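About us

Morthorpe is a small firm that writes working rules for people who teach robots by hand. We started above a print shop in Gillon with one rig and one table. We now write, test and revise the handbook that our clients use when they record people doing everyday jobs with hand-held grippers.

The handbook has 99 rules. They cover how a room is laid out, how kit is worn, how a task is started and stopped, and what gets thrown away afterwards. A printed copy hangs in every room we run, and new staff read it through before they put on a harness.

How we work

Every rule is tried on the floor before it goes into the book. If the people wearing the kit can't follow it on an ordinary shift, we rewrite it or drop it. The rule on marker height was rewritten 4 times. 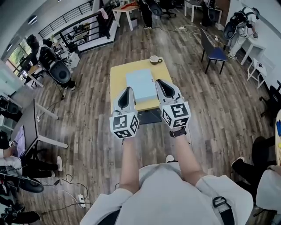
Our rules on starting position are the ones clients ask about most. Both grippers should point forward and sit level with each other before the hands close on anything, and the object should be clear of the table edge. With the pale blue box in the middle of the yellow table, there is a gripper on either side of it and the marker cubes sit up near the wrists where sleeves don't reach them. Short sleeves are the rule for this reason. Drinks are covered under tabletop items: a cup on a saucer may be part of a task, but it has to be on the task card. Floor cables have a section to themselves, with a check at the start of each shift and another after the midday break.

Who does the work

Lensa Lemma runs the floor and has the final say on whether a rule stays. She came to us from a warehouse where she trained pickers, and she still does a share of the recording herself. Under her are the recorders, the reviewers and two people who look after the kit.

Recorders are paid by the hour and never by the clip. We made that decision early on, after a trial in which people paid by the clip hurried and skipped the reset. Anyone may take off the rig and stop at any time without giving a reason. Time spent fitting and adjusting straps counts as working time.

Sharing a room
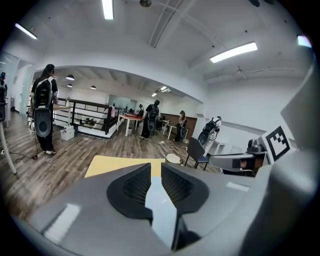
Spacing is the part of the handbook that changed most when we moved from single tables to shared rooms. Each person wearing a backpack rig needs space to turn round without the pack touching anyone, and to bend over the work without backing into a neighbour. People face different ways depending on their table, some with their backs to the middle of the room, so the rule is that whoever is walking gives way and speaks first. Where there is a stair opening, it must have a railing like the black one here, and no table may be set so that a wearer steps backwards towards it. Loose cables on the floor near a chair are to be reported at the next pause.

Checking and records

Reviewers look at every recording for three things: a proper start, markers that can be read, and a clean finish. A recording that fails is marked with the rule number and kept apart from the rest. Wako, our record system, holds the rule numbers alongside the task cards, and clients can ask to see both.

The handbook is revised each July. Notes from the floor are read out at the review meeting, and the reply to each one is printed at the back of the new edition. The last edition drew on 475 notes, of which 375 came from recorders.

Using the handbook

Clients may copy the handbook for their own staff. We ask that the rule numbers are left as they are. The Skosivano edition has an extra chapter on kitchens and wet floors, and can be ordered separately. Visits to see the floor at work are by arrangement with Lensa, and visitors are asked to wear flat shoes.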